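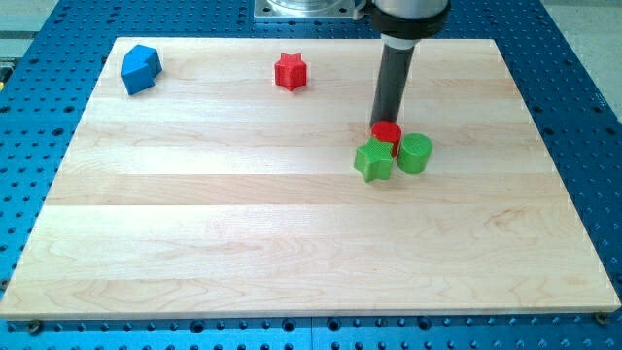 2024-05-12

We closed the seed round for Juleo last week. The total is $600,000, with Savbridge leading and two smaller checks behind them. A few people have asked how it went, so I'm writing it down while I still remember the order of things.

Kaiwen Kang and I started with a list of 70 investors. Most of those names came from old spreadsheets and were no good to us. Some funds had stopped writing seed checks, and some only do healthcare. We should have cleaned up the list before sending a single email. I spent most of two weeks getting polite replies from people who were never going to invest in payroll software for small clinics and shops.

Eight of them took a second meeting. Meifang Mao at Savbridge was the only one who asked to see our churn numbers by customer size, and she asked in the first call. I didn't have them ready. Kaiwen put them together that night and they were worse than I expected at the small end. We sent them anyway, with a page on what we planned to change. She came back with a term sheet 11 days later.

The terms are ordinary. It's a priced round, one board seat for Savbridge, standard pro rata rights. The option pool was the part we argued over. They wanted it larger and counted before the money came in, and our lawyer, Chunhua Lü, got it down by a couple of points. If you're doing this for the first time, work out the pool on your own cap table before you look at the valuation. I did it the other way around and had to redo everything.

Closing took longer than I'd planned. One of our early advisors had never signed his IP assignment — my fault, it sat in a folder for a year — and the wire couldn't go out until he did. He was traveling.

The money covers two engineers and one support hire. I'm not raising my own salary yet. The first job post goes up later in May, and Kaiwen is writing it. I still owe replies to nine or ten people from the original list, so if you're one of them, it's coming.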